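Stidongate Guideline

The Stidongate Guideline is a voluntary set of good-practice rules for recording manual handling tasks with hand-held grippers. It deals mainly with household objects that chip or break, such as plates, bowls and glasses. The text is named after Stidongate, the town where the working group first met, and is maintained by the consulting firm Lemaire. The current edition was released on July 9, 2024.

Background

Early practice in the field varied a great deal. Two recording sites, Prellico and Nurar, found that their files could not be combined. Operators at one site gripped plates by the rim, while those at the other often took them by the face. The two sites also differed on when a recording should start and stop. A review of 431 recordings held by both sites led to a first draft, edited by Solange Gilbert. The draft had 20 clauses, most of which remain in the present text.

Grip rules

Flat tableware is to be held at the rim, with one finger pad on each side of the edge. The pads should close straight onto the rim and without twisting. Where plates stand on edge, the operator takes one and leaves its neighbors alone until the first has been set down.
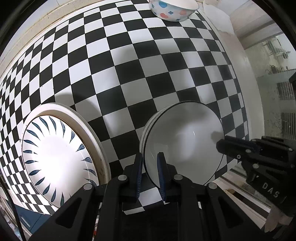 Rim grip on a white plate, with a blue-patterned plate standing to the left.

The guideline sets no limit on closing force. It asks instead that the operator stop closing the fingers once the piece no longer slips, and that pads be replaced when the ridges are worn. Chipped pieces are to be taken out of use, although surface wear and small marks are allowed.

Stacked plates are covered by a separate clause. A thin plate behind another can be picked up by mistake, so the operator is told to check the edge from the side before lifting. If two plates come up together, the recording is kept but marked as a fault.

Two-gripper work

Bowls are treated differently from plates. Their curved sides give the pads less to hold, and the guideline allows a second gripper to steady the piece. One gripper has the lead and clamps the rim. The other may touch the outside of the bowl but should not push against the lead grip -- a point that took up much of the second round of comments.

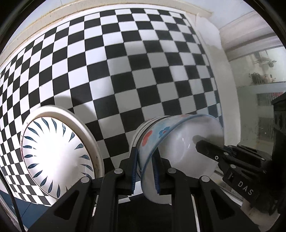
Two grippers on a flower-patterned bowl. The left one clamps the rim and the other touches the right side.

When a bowl is passed from one gripper to the other, the receiving fingers must be closed before the lead fingers open. Each handover is logged as its own step.

Work surface

A patterned background such as a checkerboard is permitted and must stay the same through a session. Loose cables should be kept out of the path of the hands. Bright reflections on glazed pieces are accepted as normal, but operators are asked to move a lamp if glare hides the rim.

Records

Each session sheet lists the operator, the pieces used and any faults. Faulty recordings are not deleted. In a trial held in November before release, Nurar filed 214 recordings under the draft rules and Prellico filed 119. Both sites reported that the fault clause was the hardest to apply in the same way from one operator to the next.

Status

The guideline is not a safety standard and carries no certificate. Sites that follow it may say so in their own papers, provided they name the edition. Proposed changes go to Lemaire in writing. A clause on knives was dropped from the current edition and is due to be looked at again, along with wording on lids and handles.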